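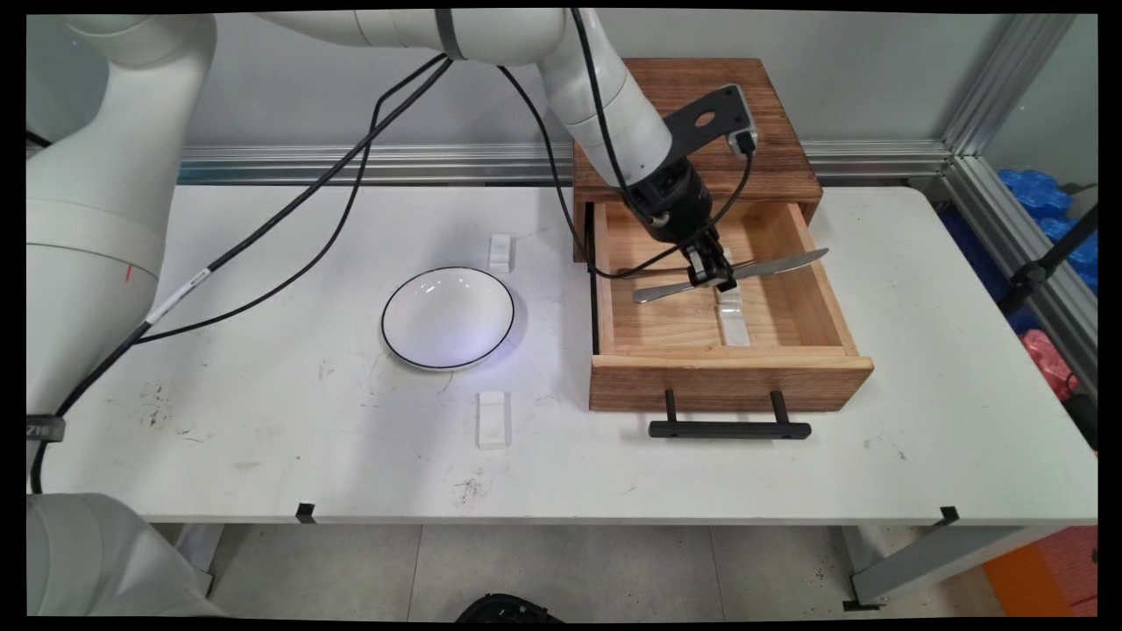 Butter knife held over the open drawer.

**From:** Ehsan Hosseinzadeh
**To:** drerkstead-trails list
**Date:** October 1, 2018
**Subject:** Re: Cross-country loop, upper section

Shahram Nazari wrote:

> Two questions before I book the hut for our group. Is the upper loop at Drerkstead still groomed for both classic and skate, or only one? And does the connector from the Harnik lot count as part of the pass area? The map from July shows it in a different color from the rest and there is no key.
>
> Also, what is the height at the top? I have 1149 m from one source and a higher number from another.

Shahram,

Grooming: both. The upper loop gets one classic track on the right and a skate lane on the left, going clockwise. The exception is the cut below the Clovow bridge, where the trail is too narrow for the machine to set a track. Expect skate lane only for 600 m.

Connector: it is inside the pass area. The different color marks it as two-way. Everything else on the upper side is one-way when the snow is set. Mortimer has the corrected map and will post it with the key restored.

Height: 1149 m is the trail high point. The higher number is probably the summit, which the loop does not reach. The Harnik lot is at 909 m, so the net climb is 240 m, but there are two dips on the way and your legs will count more than that.

On the hut – it sleeps up to 12, and the stove is wood only. Bookings go through Ardalan Mazandarani, off list please. Bring your own bags. Water is from the tap outside, which is shut off once the pipe freezes, so plan on melting snow after that.

Parking at Harnik is plowed by 8 a.m. on most days. The lower lot is not plowed at all.

Wax notes from last season are in the list archive under "Bakhtiari descent", message 543. Still valid as far as I know.

Ehsan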